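Small Weights at the Desk: Project Report
Group 3: Marisol Barajas, Nassoro Mbwambo, So-yul Kong 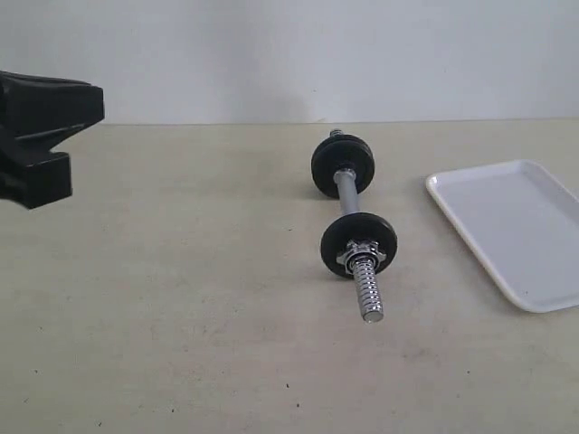
Our project began in April with a simple question: do students exercise more when a dumbbell stays on the study table? We asked 34 students of the Letent residence to keep one beside their books and to write down each use in a notebook.

After 12 days we collected the notebooks. They contained 471 entries in total, and most of them were made in the evening – usually between two chapters, as one student wrote. Four students stopped early and told us that the weight took space they needed for reading.

We did not measure strength, so we can only speak of habit. Our supervisor, Judite Carrilho, advised us to repeat the study with a second group which keeps the weight in a cupboard. We would like to do this next term.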